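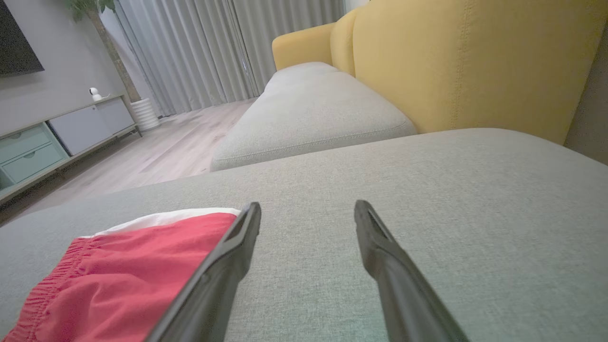
Red and white on the grey sofa cushion.

Wallet questions I get asked a lot

Which wallet do I use?
Garura on my phone for small amounts, and a Peltonen hardware wallet for everything else. I've had the Peltonen since July and I like it a lot — tiny screen, though!

What's a seed phrase?
A list of words that can rebuild your wallet on a new device. Mine has 18. Write them on paper and never type them into a website.

I forgot my PIN. Are my coins gone?
No. The Peltonen wipes itself after 10 wrong tries, then you restore it with your seed phrase (you did write it down, didn't you?).

Can you recover my coins for me?
Sorry, I can't. Please don't send me your words either.

How much do you keep on your phone?
Never more than £200, same as I'd carry in cash.

Last updated January 2, 2018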